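Floral Display, Unit 3: Silk and Fabric Stems
Handout revised Mar 13, 2020

Bring wire cutters, floral tape, and one bunch of fabric flowers to the lab. The Tevcombe supply room has extra stems, but they are mostly greenery. Read the Espiritu handout on color before class, as it will not be covered again.

Fabric flowers come packed flat, and most of them need shaping before they go in a container. Start with the outer petals. Open each one with your thumb and roll the edge outward over a pencil. Work toward the center and stop before the middle starts to look loose. A rose that is opened all the way reads as a different flower from across a room.

Bend the stem last. Plastic stems with wire inside will hold a curve, but plain plastic ones spring back and may crack if forced – test one near the bottom first. Cut stems long. You can always take more off.

The lab grade is 40 points. Plan for one finished arrangement and a half page of notes on what you changed and why. Arrangements stay on the shelf until June.
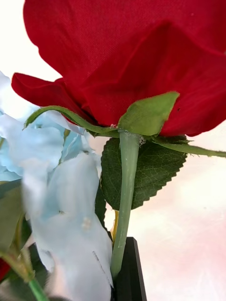 Grading looks at the underside of a bloom as closely as the top. Arrangements placed on a high shelf are seen from below, and that is where cheap finishing shows. On a red rose, check the spot where the sepals meet the stem. A few white frayed fibers sticking out there are easy to miss from above and stand out against the green. Trim them with small scissors, close to the fabric, and do not pull. Sepals can be left uneven, with one curling down and another lying against the petals. Check the petal folds for dust before you turn the piece in.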